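Sallumar to Replace Hand Folding Line With Robot Cells, Splits Purchase Over Two Budgets

RELTPORT — Sallumar, the uniform and linen service on the east side of town, plans to buy six robot handling cells for its folding room and has set aside money for the first of them in the budget that starts in June.

The company sent its plan to employees this week and shared a copy with this newsletter. It calls for one cell to be bought and run through the summer before any money is committed to the other five. If the first one does not meet the targets in the plan, the company can stop there without a penalty under the terms it has worked out with the supplier, Imrie.

Rosalind Kowalczyk, who runs equipment planning at Sallumar, has been working on the purchase for more than a year. She said the slow part was deciding what to ask for.

"We started out by pricing arms, and that was a mistake," Kowalczyk said. "The arm is the easy line on the quote. Then you get to grippers, tables, cameras, guarding, wiring, training, spare fingers, and you have another number entirely."
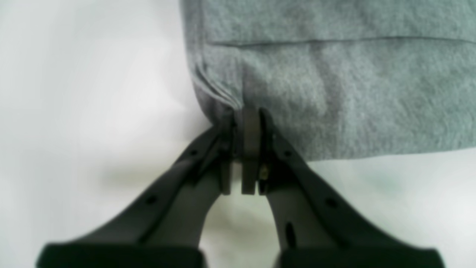 Sallumar handles a mix of cotton, fleece and heavy felted pads, and the plan treats cloth handling as the main risk in the project. Sheets and towels come flat from the ironer and are fairly predictable. Sweatshirt material is harder. Two black fingers can close on a gathered corner of gray fleece, with the folds running down into the grip, but a grip is only the start of the job. The cell has to find the corner, take one layer and let go of it in the right place. The plan gives each of those steps its own pass mark, and Imrie gets its final payment only when all of them are met on Sallumar's own goods.

The acceptance test will use 2,118 pieces, drawn from regular work and run over normal shifts. Kowalczyk said she asked for a large test after visiting a plant that had signed off on a machine after one good afternoon.

Pieces that the cell drops or picks up double will be set aside and folded by hand. The plan allows no more than 113 of them over the full test. Imrie had asked for a looser limit on fleece and a tighter one on flat goods, and the two sides settled on a single figure.

The company also looked at leasing. Under a lease, the payments would have come out of the operating budget, and Sallumar could have had all of the cells on the floor by fall. The finance office preferred to buy. It wanted to own the first cell outright and be free to move it to the Bisulo plant if the folding room in Reltport is rearranged.

Bisulo is the smaller of the company's two sites and handles mostly pads, table felt and floor protection for trade shows. Its supervisors asked to have their own goods included in the trials, and the plan was changed to cover them. Felt does not stretch the way a sweatshirt does, and the plan lists it separately, with its own finger pads and its own line for replacement parts. 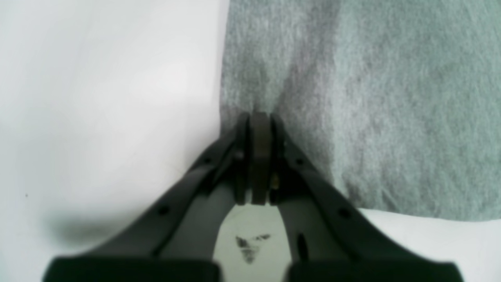

What the budget covers

The first-year request has four main parts: the cell itself, installation, training, and a reserve for parts. Sallumar did not release the dollar amounts, which are still being negotiated with Imrie.

The parts reserve is larger than the supplier suggested. Fingertip pads are treated as a supply item, in the same group as ironer belts and cart wheels, and will be reordered on a schedule. Imrie recommends keeping one spare set per cell. The plan calls for two sets at Reltport and another at Bisulo.

Training is set at 183 hours for the first year, shared among the folding room staff and the maintenance crew. The hours are paid and will be scheduled during regular shifts. Part of the time goes to basic operation, and the rest to clearing faults, changing pads and teaching the cell a new item.

The company said no folding room jobs will be cut during the trial. The plan does not make a promise past that point. Employees who move to the cell will keep their current pay grade until the trial ends, and a new grade will be written if the other five cells are approved.

Wiring and floor space

Installation turned out to be the item that changed most between the first draft and the final one. The early version had a single line for electrical work. The current version breaks out power, network cable, cable trays, labels and a day of cleanup at the end of each stage.

Kowalczyk said cabling was left out of nearly every quote she received. "People budget for the machine and then run the cords wherever they fit," she said. "I want it in the price, and I want it on the drawing."

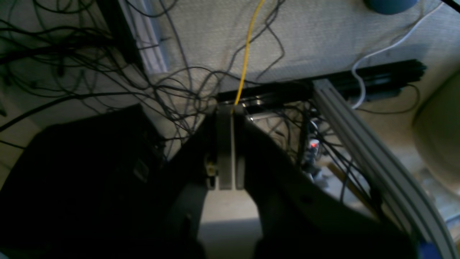
Reltport Business Notes — Page 6

Supports for the cells are priced by the length of aluminum rail. The slotted kind lets a crew shift a bracket or a camera without drilling, but it does little to keep wires in order, and black cable can end up looped and hanging around the rails on all sides. The plan requires covered trays on every run longer than an arm's reach, and the maintenance crew has to sign off on them before a cell is switched on. Yellow or white cable is allowed where the crew wants a line that is easy to follow by eye.

Floor space is the other open question. The first cell fits where two folding tables now stand. The remaining five would need the sorting carts moved to the dock side of the building, and the cost of that move is not in this year's request.

Sallumar expects to sign the order for the first cell in June. The acceptance test would follow once the staff training is finished, and the decision on the second stage goes into the next budget. Employees with questions about the trial or the training hours can see Kowalczyk in the folding room office at shift change.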